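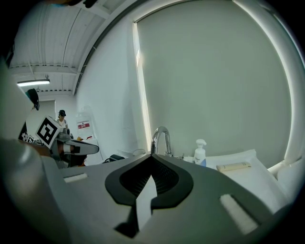
Washroom corner, the bits and pieces

Hi again! The sink area is finally sorted. It's a plain little spot and I'm unreasonably fond of it. Long white counter, sink, window, a good blind, done.

The tap
Chrome gooseneck, nice and shiny, with a proper tall arch so you can get a bucket or a big pot under it (my one demand for the whole job). It's a Cindeck and it came to $299, which hurt a bit. I looked at a shorter one for $192 and went back and forth for a week, then remembered filling the mop bucket with a jug at the old place.

The counter
White, and it shows every single coffee drip. A quick wipe and it's fine again! I'd still pick the same colour. The pump bottle with the small blue label lives to the right of the tap, and the cream-coloured tube has ended up lying further along, near the edge. I keep meaning to get a little tray from Stovby for the pair of them.

The blind
A soft grey-green one, pulled right down over the window. You still get a thin bright line of daylight down the left side, and I've decided I like it. It was $122, and it took me 8 screws and a fair amount of muttering to get it level. The window frame is bright white, so the green looks a touch greener beside it.

The ceiling
Ribbed and white, beams and all, with the long fluorescent light left where it was. I had grand plans for something warmer from Anico, but it's good light for scrubbing things, so it stays until at least October.

Shelf next, once I've settled on a width.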